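Student Projects > Robotics and Learning Systems > Final Reports

Search reports Enter keyword Go

Teaching Husar to Pick Things Up: How We Gathered Our Examples

Safta Sima and Petrică Nedelcu
Submitted 22 Jun 2020

1. What we wanted to do

Our project is called Husar, after the name Petrică gave the arm on its first day in the lab at Avilthorpe. The idea is easy to say and was a lot harder to do: a person moves the arm through a small task many times, everything is recorded, and a program learns to do the same task from those recordings. Most reports we read spend one paragraph on the recordings and ten pages on the program. We ended up the other way around, and we loved it. Collecting good examples is a real craft, and we had no idea how much there was to it when we began in February.

The task was moving small blocks from one part of the mat to another. We set a goal of 500 recordings for the first month and finished the project with 1,061, which still makes us grin when we see the folder.

2. The work surface

We tried a bare tabletop first and gave up on it quickly. Blocks slid when the fingers touched them, and we couldn't put them back in the same place twice. The green mat with white grid lines fixed both problems. The fuzzy surface holds a block still, and the lines give us a simple way to call out positions. Safta would read a cell from the start list, Petrică would place the block, and we could go again right away.

The grid also helps when we look back through the wrist camera recordings. That camera sits so low and so close that you lose all sense of where you are, and the lines bring it back. They don't come out perfectly straight, as the mat ripples a little, and we decided to live with that. A program that only works on a perfectly flat mat wouldn't be much use to anyone!
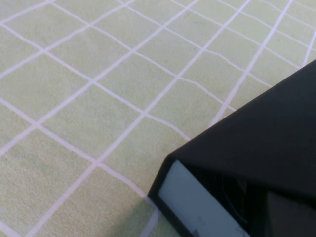 3. How a recording session went

One of us drove the arm with the hand controller and the other kept the log. We swapped every 100 recordings, partly to rest our wrists and partly to get two driving styles into the set. Petrică is fast and comes in from the side. Safta goes up, over and straight down. We worried at first that mixing the two would confuse the program, so we trained one version on each of us alone and one on both. The mixed version did best on starting cells it had never seen, and that was probably our favorite afternoon of the whole term.

Each recording had the same parts:

- Arm goes to the home position.
- Block is placed in the cell from the list.
- Driver picks it up, carries it and lets go.
- Logger marks it good, bad or unsure.

The "unsure" label was Safta's idea and it saved us many arguments. We watched those again at the end of the day, together, and made up our minds then.

4. Light, marks and other surprises

We had planned for variety in block positions and in drivers. Light we simply forgot. The lab has big windows, and early on we kept the blinds down so that everything matched. The first program we trained was great with the blinds down and hopeless with them up – it would reach for a spot well short of the block and close on air. After that we stopped trying to control the brightness so tightly and started writing it down in the log.

The same goes for the surface itself. A well-used mat has smudges and specks on it, and our first instinct was to keep everything spotless. Our advisor at Joltham suggested we leave the marks alone for a while and see if the program minded.

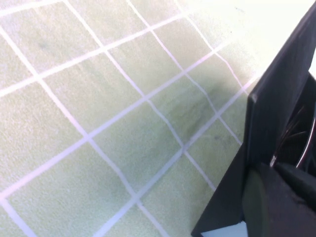 It did mind at first. With a small training set, it sometimes slowed down over a dark patch as if there might be something there to grab. We added 5 short batches in which the arm traveled over open mat and came home without picking anything up, and the pauses became rare. Those recordings are dull to make and even duller to watch, but we would put them in from the start next time.

5. Sorting and storage

All recordings went into Surimden, the shared storage our department uses, under one folder per session. Name your folders before you have many of them! We lost a full day renaming things after finding three different spellings of "wrist" in our own files.

6. Next steps

We'd like to try softer objects, then two blocks at once. Petrică also wants to rewrite the log sheet so that the light level gets its own column (right now it is squeezed into the notes). The log template and start lists are in the project folder for next year's group, and we're happy to come by and show them how the hand controller works.

Filed under: student reports, robot learning, data collection

This site uses cookies to remember your preferences. Accept Decline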